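Guides > Gaming Gear > Setup
14 shares | 3 comments

Section 4: Setting up your Skendero headset for team chat

Good news – this is the quick part! Have the headset charged to at least 60 percent before you start, and close any other voice apps.

1. Plug the USB dongle into a port on the front of your PC or console. The light blinks blue.

2. Hold the power button until you hear two beeps. The light on the dongle goes solid.

3. Open the Prernel app and pick Team Chat. Set game volume to 88 and mic gain to 39. These are great starting points for most shooters!

4. Swing the mic down until it clicks, a thumb's width from the corner of your mouth.

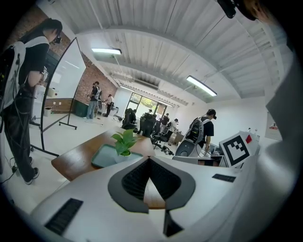
5. Run the mic test and say a few callouts at match volume – really shout if you're a shouter. The bar should peak in the green.

Note: If teammates hear an echo, drop sidetone to 26 and test again.

CAUTION: Turn the volume down before putting the headset on. Long sessions at high volume can damage your hearing.

6. Save the profile to slot 1. You can now switch to it in the middle of a match with one tap of the left ear cup, and it feels fantastic.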